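Bring Back the Single Slice

7/28/22 – Opinion

There used to be a bakery on the main street in Mornthorpe that sold cake by the slice. You walked in, pointed at what you wanted, and paid at the register. The slice came on a plate if you were staying and in a paper bag if you were not. It closed a few years ago. The shop that replaced it, a branch of Stavico, sells very good cakes, and it sells them whole.

I have nothing against a whole cake. If it is your mother's birthday, buy one. But most days are nobody's birthday, and on most days a person who wants cake wants one piece. At Stavico the smallest cake serves 11, according to the card in the case. I live with one other person and he prefers pie.

I asked at the counter why they would not cut one up. The answer was waste. Once a cake is cut it starts to dry out, and whatever is left at closing gets thrown away. I believe that. I also know that the old place dealt with it for years by selling the last pieces for 50 cents in the final hour, and there was usually a line.

What really changed, I think, is how we are expected to buy food. Everything is sized for a household with a second freezer. Muffins come in packs, and so do rolls. The person who lives alone, or who simply wants a small amount of something good, pays for the rest and watches it go stale. Mornthorpe has 3661 people in it, and plenty of them are retired and on their own. You would think somebody would want their business.

There is a social side as well. A slice of cake is a reason to sit down for twenty minutes. The old bakery had four tables, and I knew people who used them every afternoon. They were not big spenders. They had coffee and one piece of something, and they talked to whoever was at the next table. A cake in a box goes straight out the door and into a car.

The grocery store has started carrying single slices in plastic shells. They are cold and too sweet, and the frosting sticks to the lid – but they sell out, which ought to tell the bakeries something.

I am told the Gunnlaugsson café will add a cake counter in September. If they sell by the slice, I will be there the first week, and I will pay more than my share of a whole one would cost.
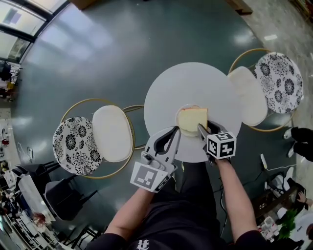

Photo: Jovimach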